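Why a washing machine stops before the spin
By Sơn Trịnh
September
426 shares | 100 comments

Drum full of water, clothes soaked, programme finished? On most front-loading washers the first place to look is the drain filter. You'll usually find it behind a small flap at the bottom right of the machine.

Switch off at the wall, put down a shallow tray and some old towels, then turn the cap slowly. Let the water out in stages. Coins, hair grips and lint are what we find most often at the Turklow repair desk.
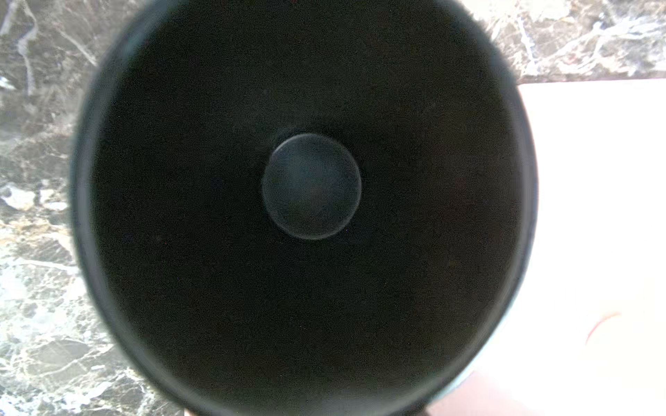 If the filter is clear, check the waste hose for kinks, especially if the machine has been pushed back recently. A hose that sits too low can siphon water away during the wash and give similar trouble.

A pump that hums without emptying may have a jammed impeller. Call us if it still won't turn freely after cleaning. Our Jandside branch keeps common pumps in stock.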